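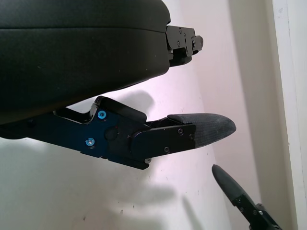
Granasura eröffnet Werkraum für Haushalt und Ordnung

Granasura öffnet im Februar einen neuen Werkraum im Haus Navarro. Auf 502 Quadratmetern werden dort Kurse zum Aufräumen, Packen und Einrichten kleiner Wohnungen angeboten. Der Raum steht Einzelpersonen, Schulklassen und Umzugsbetrieben offen.

Geplant sind zunächst sechs Kursreihen. Den Anfang macht »Kisten packen«, ein Vormittag für alle, die einen Umzug vor sich haben. Es folgen »Die kleine Küche«, »Wäsche und Schrank« sowie ein Kurs zum Auflösen von Kellerabteilen. Zwei weitere Reihen beginnen nach den Osterferien.

»Viele Teilnehmer kommen mit einer ganz konkreten Frage, zum Beispiel wohin mit den Töpfen«, sagt Projektleiterin Jonalyn Macaraeg. »Damit fangen wir an.«

Die Kursleitung übernimmt Vlasta Brabec, die zuvor den Probebetrieb betreut hat. In dieser Zeit wurden 407 Anmeldungen gezählt. Die Regale und Arbeitstische liefert die Tischlerei Justik, die Leihkisten kommen vom Verpackungshändler Indell. Die Kisten können nach dem Kurs gegen Pfand für vier Wochen mitgenommen werden.

Der Werkraum ist werktags ab 9 Uhr geöffnet. Anmeldungen nimmt das Kursbüro im Erdgeschoss entgegen, auch telefonisch. Für Gruppen ab acht Personen gilt ein ermäßigter Preis. Der Zugang ist barrierefrei, Parkplätze befinden sich im Hof.

Pressekontakt: Granasura, Jonalyn Macaraeg, Haus Navarro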